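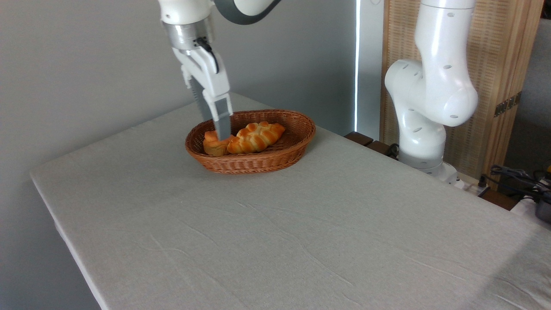
パンをつかむ手つきのこと

火曜日は朝からずっと、パンをかごに入れたり出したりしていました。自分の手ではなく、アームの手で、です。夕方に家へ帰ってきて、夫に「今日は何をしたの」と聞かれ、「パンを持ち上げてた」と答えたら、しばらく黙ってから「おつかれさま」と言われました。まあ、そうとしか言いようがないですよね。

前にも少し書きましたが、2月からヴィロンリー(Vironley)の小さな開発チームで、ロボットに手の動きを教える仕事をしています。プログラムを書くほうではありません。離れたところからアームを動かして、お手本の動作を記録していくほうです。職場では「操作係」と呼ばれていて、最初に聞いたときはエレベーターガールみたいだなと思いました(古いですね)。

このブログを昔から読んでくださっている方はご存じのとおり、わたしはもともと編み物と台所のことばかり書いていた人間です。機械のことは今でもよくわかりません。それでも半年近くやっていると、教えるという作業にもだんだん手ざわりのようなものが出てきて、忘れないうちに書いておきたくなりました。長くなりそうなので、お茶でも淹れてからどうぞ。

うちのチームの企画には「エラヴネス」という名前がついています。綴りは Ellavness。由来を聞いたことがあるのですが、ラウィリさんが「響きで決めた」と言うばかりで、いまだに謎です。食卓まわりの、やわらかかったり形がそろっていなかったりするものを、アームに上手に扱わせようというのが目標で、今月のお題がパンとかごでした。先月は布巾で、その前はスプーン。布巾のときは正直へとへとになりましたので、パンと聞いて、わたしはすっかり喜んでいました。甘かったです。

教え方をざっくり説明すると、二通りあります。

ひとつは、アームを直接手で持って動かしてやるやり方。関節の力を抜いた状態にしておいて、手首のあたりを支えて「こう行って、こう曲がって、ここで止まる」と連れていくんです。子どもに箸の持ち方を教えるときに、後ろから手を添えるでしょう。あれに近い感じです。大まかな通り道を覚えてもらうには、今でもこれがいちばん早いと思います。ただ、わたしの腕や肩がどうしても机の上に入り込んでしまうので、カメラで見ながら覚えさせたい作業にはあまり向きません。それに、重さを打ち消してくれているとはいえ、昼過ぎになると二の腕にきます。

もうひとつが、遠隔操作です。わたしの手元に操縦用の小さな腕があって、それを動かすと作業台のほうのアームが同じように動きます。この操縦用の腕を、チームでは「デスメット」と呼んでいます(Desmet、これは型の名前だそうです)。指を入れる輪っかがついていて、つまむとグリッパーが閉じ、ゆるめると開く。パンの仕事は、ほとんどこちらでやっています。

はじめてデスメットを握った日のことは、よく覚えています。自分の手を右に動かすと、向こうの白い腕がすうっと右に動く。それだけのことなのに声が出ました。で、調子に乗って下ろしたら、机にこつんと当たって止まりました。ああ、当たった感触はこっちに来ないんだ、と思ったのがそのときです。わたしの手には何の手ごたえもないのに、向こうでは当たっている。あのなんともいえない心細さが、この仕事のいちばん難しいところだと、今でも思っています。

さて、パンです。

やってみるとわかりますが、人間はパンを見てつかんでいるようで、ずいぶん指に頼っています。表面に触れて、ちょっと沈んで、これくらいでいいかなというところで持ち上げる。考えてやっている人はまずいないでしょう。ところがデスメット越しだと、その「ちょっと沈んで」がわかりません。画面と、少し首をのばせば見える作業台と、あとは勘だけです。握りすぎれば形が変わるし、ゆるいと途中ですべります。

しかも、かごの中にふたつ入っているのがくせものでした。編みパンと、それより小さいパン。かごは小ぶりで楕円なものですから、ふたつがくっついて収まってしまうのです。小さいほうをつかむには、ふたつの間にグリッパーの指を差し込まないといけません。すきまなんてほとんどないところに、です。

最初の日は、真上からまっすぐ下ろしては編みパンの背中を押してしまい、そのたびにやり直していました。押された編みパンが小さいほうをさらに押すので、やればやるほどきゅうきゅうになるという……。見かねたツェポさんが隣に来て、「おばあちゃんの引き出しから写真を一枚だけ抜くときみたいに」と言いました。どういうたとえなのかその場ではさっぱりでしたが、つまり、先に薄いほうの指だけを忍ばせて、相手にどいてもらってから閉じなさいということらしいのです。やってみると、たしかにすんなり入ることが増えました。ツェポさんはたとえ話がいつも少し遠くて、でもあとから効いてきます。

ツェポ・マテブラさんは、わたしより一年早く入った操作係の先輩で、手つきがほんとうにきれいです。記録を再生して見比べると、同じ作業でもわたしのアームはきょろきょろしていて、ツェポさんのアームは落ち着いている。迷いが映るんですよね。右へ行きかけて、やっぱり戻って、一度止まって、それから下りる。自分ではすっと行ったつもりなのに、再生すると全部残っています。自分の声を録音で聞いたときの、あの恥ずかしさに似ています。

しかも困ったことに、その迷いまでアームは覚えてしまいます。布巾のときに一度、学習の終わったものを動かしてもらったら、つかむ前に必ず小さく左へ寄り道をするのです。なんだろうと思ってみんなで首をひねっていたら、ラウィリさんが「これ、あなたの癖ですよ」と。見返したら、ほんとうにわたしが毎回左へ寄っていました。操縦用の腕を持ち直すときに、手首がそちらへ流れていたんですね。機械に癖がうつるなんて思ってもみなくて、申し訳ないやら、ちょっとかわいいやらで、しばらくその動きばかり見ていました(そのあと、きちんと録り直しました)。

ラウィリ・コスティガンさんはチームのまとめ役で、口癖は「失敗も残しておいて」です。はじめのうち、わたしはうまくいかなかった記録を片っ端から消していました。だって恥ずかしいし、悪いお手本を見せたくないじゃないですか。すると、消さないでほしいと言われました。つかみ損ねたあと、どうやって立て直したか。そこが入っていないと、アームは一度しくじったきり途方に暮れてしまうのだそうです。だから、すべったらすべったで、あわてず少し持ち上げて、向きを直して、もう一度行く。そこまでを一本として録ります。もちろん机から落としたとか、わたしがくしゃみをしたとかいうのは、別の印をつけてよけておきます。

この「立て直しまで込みで録る」というのが、わたしはとても好きです。編み物でいえば、目を落としたときの拾い方まで教えるようなものです。きれいに編めている手元だけ見せられても、落としたとたんに泣きたくなりますからね。母が編み物を教えてくれたとき、わざわざ一目落として見せてくれたことを思い出しました。あれは親切だったんだなあ、と今になって思います。

記録を録るときの流れも書いておきましょう。まずパンとかごを置きます。置き方は毎回少しずつ変えます。かごをちょっと回したり、手前に寄せたり、パンの向きを入れ替えたり。いつも同じ場所だと、アームが場所だけを覚えてしまうからだと教わりました。それからアームを始まりの姿勢に戻して、足元のペダルを踏むと録画開始。つかんで、持ち上げて、決まったところに下ろして、離して、またペダル。終わったらメモを一行。「すきま狭い」「指が縁にさわった」「よし」など。わたしのメモは「よし」と「うーん」が多すぎると注意されたので、最近はもう少し言葉を足すようにしています。

下に敷く布のしわも、気にしだすときりがありません。几帳面なたちなので、つい毎回ぴんと伸ばしたくなるのですが、ほどほどでいいと言われています。ご家庭のテーブルだって、そんなにぴんとしてはいませんものね。最初のうちは一本録るごとに撫でて伸ばしていて、ツェポさんに「布の世話の記録になってる」と笑われました。

パンの記録は、今のところチーム全体で765本たまりました。数を聞いたときは、そんなにパンを持ち上げたのかと気が遠くなりましたが、ラウィリさんに言わせるとまだまだだそうです。布巾は最終的に1,054本だったのよ、と言われて、そういえばそうだった、あの月はよく眠れたなあと思い出しました。

ひとつ、うれしかった話を。

先週の終わりに、途中までの記録で学習させたものを試しに動かしてみることになりました。デスメットには誰も触らず、みんなで少し下がって見ています。アームがゆっくり下りていって、かごの縁の上でいったん止まりました。ああ、そこで止まるのはわたしだ、と思いました。わたしは縁の上で必ずひと呼吸おくんです。それから指をすきまに沿わせるようにして下ろしていくところは、どう見てもツェポさんでした。ふたりの手つきが混ざったみたいな動きで、なんだか合作の編み物を見ているようで……ちょっと涙ぐんでしまったのは内緒です(書いてしまいましたが)。

結果はといえば、つかむところまではいって、持ち上げる途中ですべりました。そのあと、ちゃんと向きを直してもう一度行こうとしたので、みんなで「おおー!」と声をあげました。二度目もすべりました。三度目の前に時間切れで止まってしまいましたけれど、あの「もう一度行こうとした」だけで、わたしはその日いちにち機嫌がよかったです。

これから始める方がどれくらいいらっしゃるのかわかりませんが、前にコメント欄で「親戚の子が似た仕事に応募しようか迷っている」と書いてくださった方がいたので、わたしなりに気をつけていることも残しておきます。

急がないこと。速くやると上手に見えますが、あとで再生するとたいてい雑です。ラウィリさんに「ふだん台所で動く速さの半分で」と言われて、だいぶよくなりました。

迷ったら、動かしながら迷わないで、始める前に迷うこと。ペダルを踏む前に、どちらの指をどこへ入れるか決めてしまいます。わたしは小さく声に出して言います。「こっちから、間に、そっと」と。はたから見ると怪しい人ですが、うちの職場ではみんな何かしらつぶやいています。

肘を置くこと。宙に浮かせたままだと、午後には手がふるえて、それもそっくりアームにうつります。わたしは家から小さなクッションを持っていきました。手編みのカバーつきです。好評で、ツェポさんのぶんも編みました。からし色です。

それから、休むこと。続けて33分を超えたら一度席を立つ、というのがうちの決まりです。なんて半端な数字だろうと思って聞いたら、前に誰かがタイマーを押し間違えて、それがちょうどよかったのでそのままになったとか。こういういいかげんなところがあるから、わたしのような者でも続けていられるのかもしれません。

そうそう、家でも変化がありました。先日、朝ごはんのときに自分がパンを取る手をじいっと見てしまって、夫に「食べないの」と言われました。人差し指が先に行くんですね、わたし。親指はあとからついてくる。五十数年もパンを食べてきて、はじめて知りました。中指は添えているだけのようで、ひっくり返すときには急に働きだします。こんなに器用なものが最初から両手についているのに、今までありがたがりもしないで暮らしていたなんて。二本の指でなんとかしようとしているアームのことが、ますますけなげに思えてきます。

次のお題は、かごに布をかぶせてからめくって取る、というものになりそうです。布巾とパンの合わせ技で、聞いた瞬間に肩が重くなりました。ラーナーウッド(Rarnarwood)の分室にいる人たちも一緒に録ってくれるそうなので、手つきの癖がまた増えますね。向こうには左利きの方もいると聞いて、どんな動きになるのか、今からちょっと楽しみにしています。

編み物のほうは、夏糸のベストが前身頃の途中で止まったままです。袖ぐりの減らし目をどこまでやったかわからなくなってしまって、編み図に印をつけておかなかったことを悔やんでいます。次の記事はたぶんそちらになるでしょう。前にいただいた、かぎ針の太さについてのご質問にも、そのときお返事しますね。

2024年7月30日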